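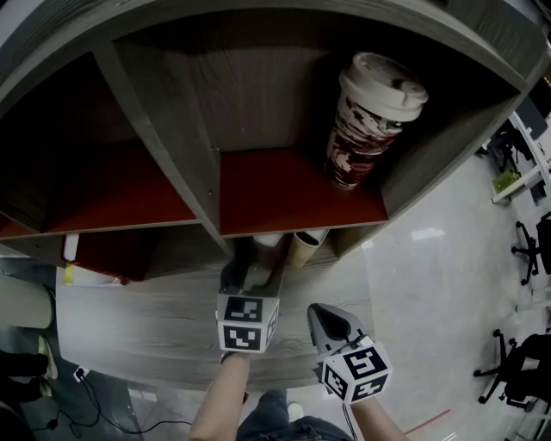
What does the shelf part of this set cover?

Small household items going in and out of open cubbies, mostly cups, boxes and cardboard tubes, with a note on where each one is supposed to live.

Projects | Docs | Files | Contact
Datasets > Household > Jutance Shelf Tidying

# Jutance Shelf Tidying

Version of Sep 30, 2024. Maintained by Diệp Khương. Labels by Kibet Makokha.

## Contents

- 903 short clips
- 2741 placement labels
- 8 item types, listed in `items.csv`

## What we doubt

"Tidy" is one person's opinion. Kibet wrote the rules in August, and I would have put half the boxes somewhere else. Treat the `tidy` column as a house style – it won't tell you how people in general keep a shelf.

The `empty_cubby` label is weak. Dim cubbies get marked empty too easily, and a second pass changed more than 10 of them. I don't believe we caught the rest.

Paper cups are labeled as storage items. I still think most of them are trash.

## Use

Read `rules.txt` before you quote any score. Corrections go to the Dodutska tracker.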